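Working beside the arm: bench tips from the Venedton workshop

We refurbish office desktops. Since June the arm has done the processor work and we do the rest. These are the habits that have stuck.

Look before you start a run
Check the socket area for stray screws and bits of old thermal paste. Tuck cables away from the load plate.

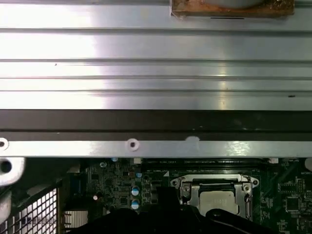 Lay out the tray the same way every time
The case goes on its side, open face up, with the fixture tray to the left of it. Processors sit in their pocket with the metal lid upwards. Don't use spare slots for your own screws.
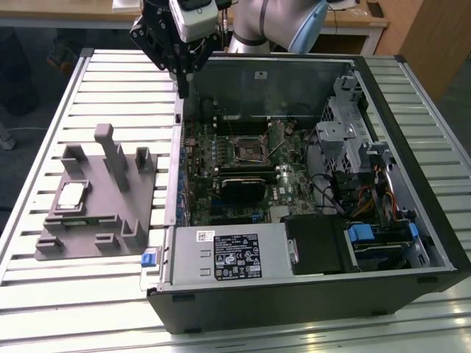 Keep your hands for the fiddly jobs
Wiping off paste, tracing a bad cable and judging a bent pin are still ours. We got through 545 machines last quarter, and most of my day is now checking and fault-finding.

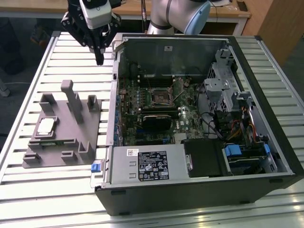
Sore wrists are rarer than they were, but you stand still for longer, so get a mat and swap benches at lunch. Write down every stop, even short ones. Our log has 62 so far and it settles arguments.
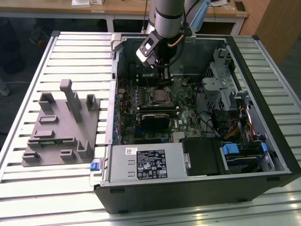

Ngaio Partington writes that at Tirkent they rotate people every two hours, as minding an arm all morning makes you miss things. She would also keep one bench fully manual so new starters learn the job by hand.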